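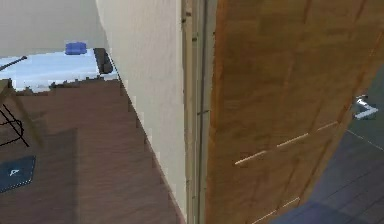
Why do doors creak?

Have you ever tiptoed to the kitchen for a biscuit, only to have the door go eeeeek and give you away? Blame the hinges! A hinge is two metal plates joined by a pin, and when the door swings, the metal rubs against the pin. If it's dry or a bit rusty, it sticks, slips, sticks and slips again - ever so quickly - and all that juddering makes the door shiver too, a bit like a big drum. Ask a grown-up to put a drop of oil on the pin, then have another listen.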